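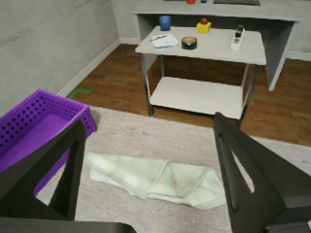

The meeting opened with the question of whether the club should stock and sell its own DVD on wartime transport aircraft at the January open day. Danish Satti, who drafted the proposal, wants 200 copies pressed by Nullari. Jawad Usmani said he had heard big sales talk before and asked who the buyers would be. He also thought the sample cover was weak: a pale mint-green, the shade of a towel lying flat on the ground, with the title in white over it. Danish agreed to ask for a darker one.

Minutes by Jawad Usmani, 11/6/21

Last year's sales. The bomber disc sold 43 copies, seven of them to members. Danish blamed the weather. Jawad pointed out that the tables were indoors.

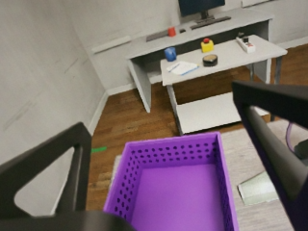 Running time. The cut shown by Bakitz is almost 200 minutes long, and a good part of it is taxiing. Several members liked the engine sound. It was asked whether the narrator had ever been near an airplane, as he puts the tail wheel on the wrong type twice. Bakitz to correct this before anyone pays them.

Rights to the footage. Danish said the Plostness reels are free to use. He had no letter to show. Jawad would not put it to a vote on somebody's word, and the item was held over.
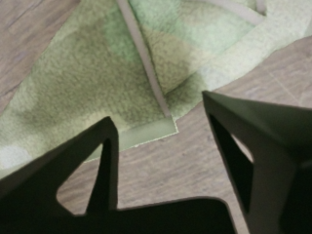 Price. Swati offered to carry the disc in their model shop if we drop the booklet. Members were split. The booklet has the only decent cutaway drawings in the whole package, and dropping it saves very little. No decision.

Order size. A motion to order all 200 failed, 7 votes to 4. A motion to take advance orders first passed, with Danish against. He wished it noted that he thinks we are being timid. Noted.

Next meeting: Danish to bring the letter, if there is one.

Last updated by J. Usmani, spelling of Nullari corrected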